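Ellska Folding Basket and Sorting Mat - User Guide
Section 4: Sorting and folding small clothes

Please read this section before you fold the first load. It is for shorts, T-shirts and other light clothes. For bed sheets and towels, see Section 6.

4.1 Prepare the place

1. Choose a flat and clean floor or table. You need a free area at least two times wider than your biggest piece of clothing.
2. Wipe the surface with a soft cloth and let it dry fully.
3. Put the basket in a far corner, so that it does not stand between you and the clothes.
4. Check that both side locks of the basket are closed. You must hear a click on each side.

Caution: Do not put the basket on a stair, on a chair or near a heater.

Note: If you use the Numine sorting mat (sold separately), put it with the printed side down. The mat can slide on waxed wood - in this case use the four rubber corners from the bag.

4.2 Take out the clothes

1. Take out one piece at a time. When you pull several pieces together, the legs and sleeves make knots.
2. Empty all pockets. Close zippers and buttons.
3. Turn the piece to the right side if it is inside out.
4. If the piece feels damp, hang it up again. Do not store damp clothes in the basket for more than 30 minutes.

Caution: The maximum load of the basket is 18 pounds. Do not carry it by the rim when it is full. Use the two handles.

4.3 Fold a pair of shorts

1. Lay the shorts on the surface and open both legs away from each other. The waistband should be to one side of you, left or right, as you prefer.
2. Hold the waistband with one hand and the end of the nearer leg with the other hand.
3. Pull very gently until the leg is straight. Do not stretch the elastic.
4. Smooth the cloth with the flat hand, from the waistband to the hem.
5. Do the same with the second leg.
6. Put one leg over the other leg. The two hems should meet.
7. Fold the point of the seat inside, so that you have a rectangle.
8. Fold one time more, from the hem to the waistband.

Note: For shorts with a drawstring, put the string inside the waistband before step 6.

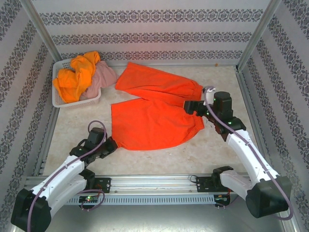
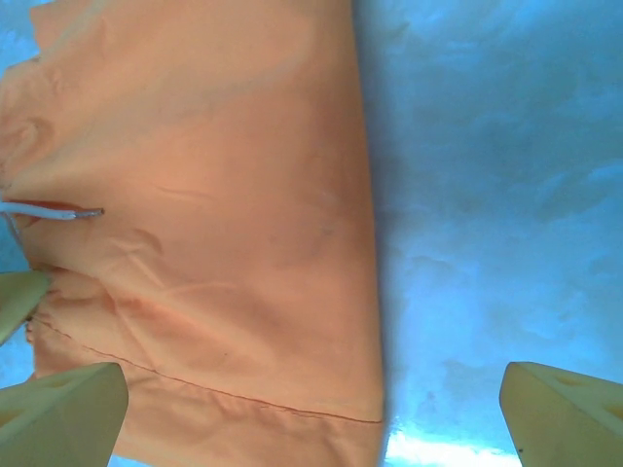
An elastic waistband never becomes completely flat, and you do not need to press it. Start to smooth from there and accept that it stays a little gathered. On the cloth itself, look for small waves and diagonal creases like those on the orange fabric in the second picture, and move them out to the side with your palm. The band of the hem often keeps small puckers along the stitching. They are normal and they do not disturb the fold. If a deep crease stays after two tries, iron the piece on the setting of its care label and let it cool before you continue.

4.4 Put away

1. Stack the folded pieces with the folded edge to the front.
2. Do not make the stack higher than the drawer. In the Vornance drawer insert, five pairs of adult shorts stand side by side.
3. When the basket is empty, open both side locks and press the bottom up from below. Keep your fingers away from the hinges.

Spare locks and rubber corners: order as part set 19.

Guide revised 9 November 2024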